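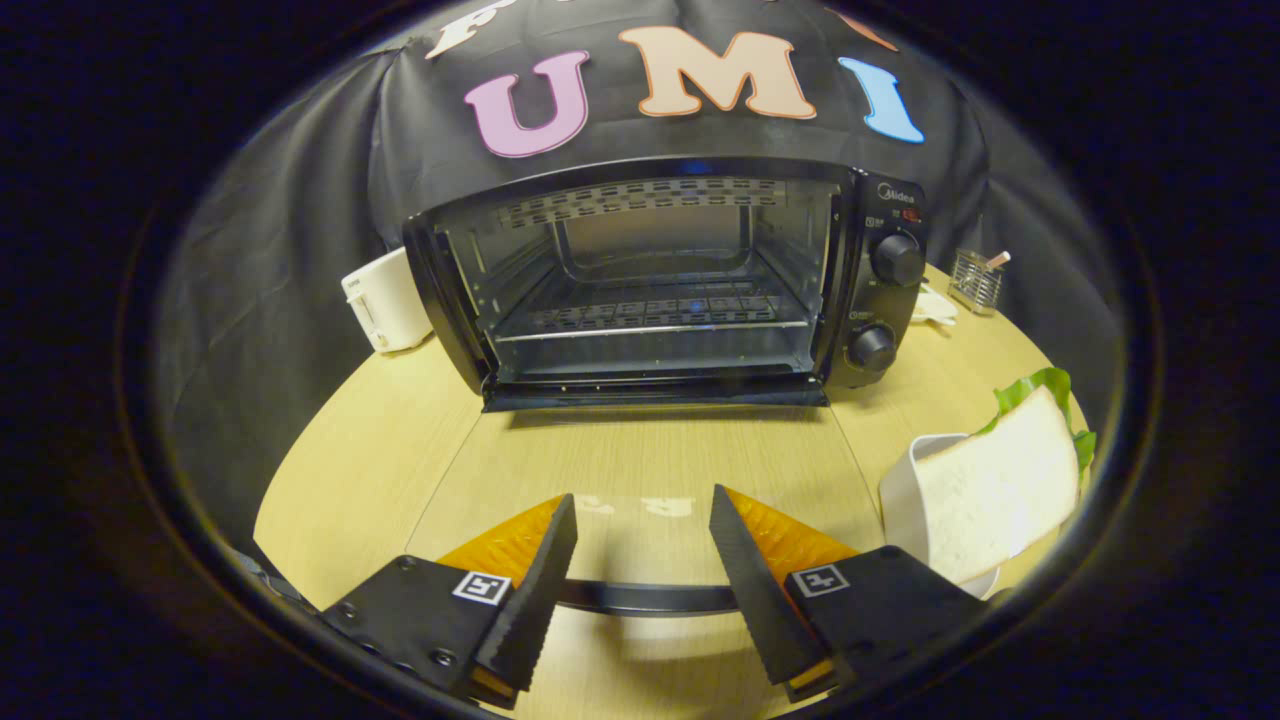
3. Housing clearance in the Ekent quarter

Haris Radonjić and Javiera Palma
Urban Studies, second-year project

The Ekent quarter lies on the east side of Bretville, between the rail yard and the river. The city ordered 51 homes there cleared in June to make room for a flood wall. We read the council minutes and talked to families who had received the notice.

Owners were offered a payment based on the tax value of the house. Tenants were offered 200 a month toward rent for three months. Many homes in Ekent were built without a permit, and their owners were treated as tenants. This was the main complaint we heard.

3.1 The notice period

Each household had 50 days to leave. The notice was sent by mail and was written only in the official language. Two families told us they first learned of it from neighbors. The minutes record one request to extend the period, from the Atanasov family, and the council turned it down without a vote.

3.2 Where people went

Most of the families we spoke to moved to Traltarar, where rents are lower. The bus to Bretville stops running at 8 p.m., and two people gave up evening jobs. We could not reach households that left the region, so our account leans toward those who stayed close. The interview questions are in Appendix B.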